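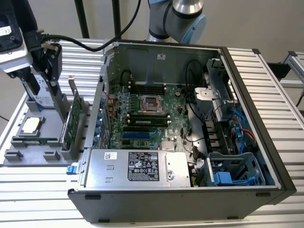 5 minute read

About Donby Evening School

We teach grown-ups things they have always fancied learning. Some of our students left school at fifteen, some have two degrees and a bus pass, and they sit next to each other and get on very well indeed. We run language classes, drawing, bookkeeping, creative writing, family history, sewing, home computing, and a much-loved course on bread that fills up before the leaflets are back from the printer.

If you have found this page because you are wondering whether you'd fit in, come along and see! You will be given a cup of tea and somewhere to hang your coat, and you can sit in on any class for free before you decide.

How we started

The school began with Italian. Noemi Dvorak had moved to the area for work, missed speaking the language she had grown up with on her mother's side, and put a card in the window of the newsagent's on Vaughan Street offering conversation lessons in her front room. She expected two or three replies. By the end of the month there were 12 people squeezed in between the sofa and the piano, and a dog that came with one of them and never missed a week.

That first group asked for a second term, then asked if a friend could teach watercolours on the nights when there was no Italian. Noemi said yes (she says yes to most things, as anyone who has worked with her will tell you) and before long the front room was too small. We moved to the old Plenura building, a former glove works with tall windows, creaky stairs and far more space than we knew what to do with. We know what to do with it now. Every room is in use most evenings and we have had to put the family history group's filing cabinets on the landing.

The building still has its hoist beam at the back and a lovely worn patch on the ground floor where generations of glove makers stood at the same counter. Our local history students have written a booklet on it, which you can borrow from the office.

What a class is like

Small, mostly. We like a group where the tutor knows your name by the second week and notices if you're missing. Terms run for ten weeks, with a break in the middle for the longer ones, and each session lasts two hours with a proper pause halfway through. The pause matters to us a great deal. A lot of the learning happens over the biscuits, when the beginners in Spanish find out that the man from the woodcarving class lived in Seville for years and would be delighted to practise with them.

There are no exams unless you want one. A few of our courses can lead to a certificate, and the tutors are glad to help you prepare, but plenty of people come purely for the pleasure of it and stay for years. We have a drawing student who has taken the same life drawing course nine times and says she is just getting the hang of feet.

You don't have to be good at anything before you start. If a course does need some earlier knowledge, we say so plainly in the listing, and you are welcome to ring up and talk it through with the tutor first.

Our tutors
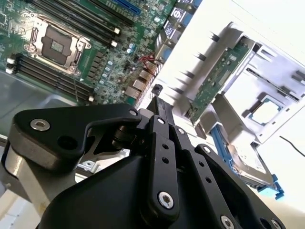

Most of them have day jobs, or had them until they retired, and they teach what they really love. Our bookkeeping tutor ran the accounts for a dairy. The sewing tutor made costumes for touring theatre and can put a zip in faster than you can find the scissors. Creative writing is shared between a poet and a retired court reporter, who disagree about adverbs and have a wonderful time doing it in front of the class.

We look for patience first. Somebody can know everything there is to know about a subject and still be the wrong person to explain it to a tired beginner on a dark evening. Every new tutor sits in on other people's classes for a few weeks before leading one, and we pay them for that time. We also ask students what they thought at the end of every term and read all of the forms, including the ones that are mainly about the radiators.

If you'd like to teach with us, do write. We are always pleased to hear ideas, even odd ones. The bread course was an odd idea once, and so was bell ringing on handbells, which now has its own Christmas concert.

The Nurnov Room

On the top floor is our library and quiet room, named after the Nurnov family, who left us their books. There are 2947 of them on the shelves at the last stocktake, with a very strong showing in travel, cookery and detective novels. Students can borrow as many as they can carry. There are armchairs, a big table for spreading out maps or patterns, and a window seat that people are surprisingly competitive over.

The room is open for an hour before classes begin. Lots of people come straight from work and eat their sandwiches up there, which is completely fine, though we do ask that soup stays downstairs.

Fees and help with fees

We keep prices as low as we can, and they are the same for everybody wherever you live. You can pay for the whole term or in monthly parts. If money is tight, please talk to the office. We have a fund for exactly this, started by former students, and it has paid for 200 places so far. The form is one page long, it's private, and your tutor will not know that you have used it.

Materials are included for the first session of every practical course, so you can try out watercolours or woodcarving before you buy any of your own.

Where things stand now

As of May 2021 we are running a mixture of classes in the building and classes on screen. The online Italian group has picked up a student in Orkney and another in Cork, and we would hate to lose either, so that one will carry on as it is. The March term showed us that choir doesn't work nearly so well through a laptop, and the singers are looking forward very much to being in the big room again.

Getting in touch

The office is on the ground floor, first door on the left past the noticeboard. It is open in the afternoons and all evening during term. There is a ramp at the side entrance and a lift to every floor, and the lift is slow, so allow a few extra minutes if you're heading for the top. You can ring, write or simply drop in, and whoever is at the desk will be happy to show you round.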